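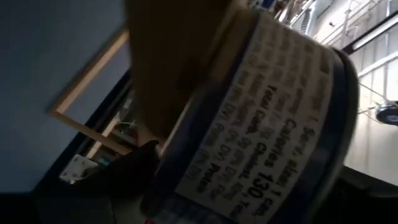

Sewwandi Gazi
Press and Communications, Nullero

Nullero brings the Oprea slatted stand to Trillthorpe with a free season of cupboard workshops

Trillthorpe, Oct 12, 2026

Nullero, the small storage maker and shop on Vaketine Street, is launching the Oprea stand, a low slatted rack in pale wood for tins and tubs, and is marking the launch with seven free workshops on sorting out a food cupboard. The first takes place at the shop this month and the last in January. Each has room for 20 people, and everybody is asked to bring a bag of tins, cans or tubs from home, the more mixed the better.

The Oprea looks a bit like a little bench. It has a flat slatted top, two legs at each end and crossbars running along the base, and it sits on a worktop, a table or a deep shelf. You can stack on top of it and slide flatter things underneath. We have been living with the early ones in the shop kitchen since spring and we're very fond of them!

The design is by Bit-na Yook, who joined Nullero after a long spell making shelving for village shops. She began with her own cupboard, where the tall tubs had ended up in front and the small tins had vanished behind them.

"I kept buying the same tins because I couldn't see the ones I had," said Bit-na. "I wanted something I could lift out in one go, wipe, and put back. The gaps between the slats matter a lot to me. You can see through to the back, crumbs drop down instead of collecting under everything, and the whole thing feels light even when it's loaded up."

The workshops grew out of a trial run we held for neighbours and regulars. It was meant to last an hour and went on for most of an afternoon, mostly thanks to a long and cheerful argument over whether tubs should go in order of size or in order of use. (Both sides are still talking to each other.) Rosalind Pruitt, who will lead the sessions, has worked both answers into the programme.

In the first half of each workshop, people empty their bags on to the tables and group what they find. Rosalind then covers stacking: which shapes sit well on one another, when to start a second pile instead of going higher, and how to leave enough room between piles to get a hand in. The second half is about labels. A lot of cans have the name on one side and the small print on the other, and it's surprising how often the small print ends up facing the room. If you like to check the nutrition panel as you cook, Rosalind suggests choosing a side and keeping to it along the whole row.

"Somebody at the trial had all her cans turned to the calories, on purpose, and it suited her perfectly," said Rosalind. "Somebody else wanted only the pictures, so that his children could find things. I'm not going to tell anyone their cupboard is wrong. I'd just like them to be able to find the tomatoes." 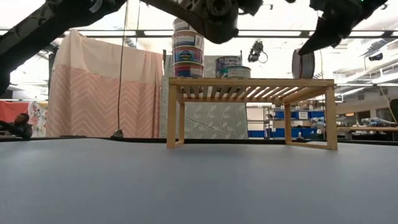 Tubs and tins in stacks on the slatted stand.

The tubs and tins in our launch pictures come in different heights and colours, and we like them that way. Plenty of storage pictures show matching jars with matching lids, and very few of the kitchens we visit look like that. The Oprea has been planned for packaging as it comes home from the shops, so there is no decanting to do and nothing extra to buy.

A first batch of 1750 stands has been made, and they go on sale at the Vaketine Street shop from today. Replacement slats and crossbars will be kept in stock for 10 years, and the shop will fit them for you while you wait. Karim Rawashdeh, who runs the workshop behind the shop, pushed hard for that.

"A slat gets cracked, you change the slat," said Karim. "I've thrown away enough racks in my life over one broken piece. We put the parts drawer together before we'd finished the box it comes in."

Food left over at the end of each session can be taken home again or left, unopened and in date, in the crate by the shop door for the Trillthorpe food shelf. Tea is provided and there will be cake at the first one.

Places are free but do need to be booked, either at the counter or by ringing the shop. The room is on the ground floor, with a level entrance from the yard, and chairs are available for anyone who would prefer to sort sitting down. Children are welcome with an adult, and in our experience they are extremely good at stacking.

Interviews with Bit-na Yook and Rosalind Pruitt can be arranged, and reporters are welcome to join any of the workshops (please bring a bag of tins). Requests for review stands should go to Malachy Moynihan at the Nullero shop, Vaketine Street, Trillthorpe.

Ends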